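Le tri du local Savorine, en images

Galerie mise en ligne le 27 Jan 2025 par Cecilia Abubakari

Le local de 3000 Savorine a été rangé en juillet. Presque 400 objets sont passés par la table avant de trouver un bac ou une étagère. Les fournitures de bureau vont à l'étage, la cuisine reste en bas. Les bacs Jikon sont réservés aux petites pièces, les étagères Gasel au reste.

Photo 1 : la table de tri

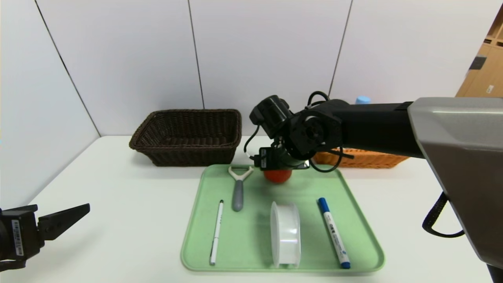 Les petits objets sont toujours les plus longs à classer. On les dépose en vrac et on sépare ensuite. Dans le plateau vert pâle, un éplucheur à manche gris voisine avec un rouleau de ruban adhésif transparent, un stylo blanc et un marqueur bleu et blanc. L'éplucheur part au tiroir de la cuisine, le reste monte au bureau.

Liste complète sur demande, réf. 809.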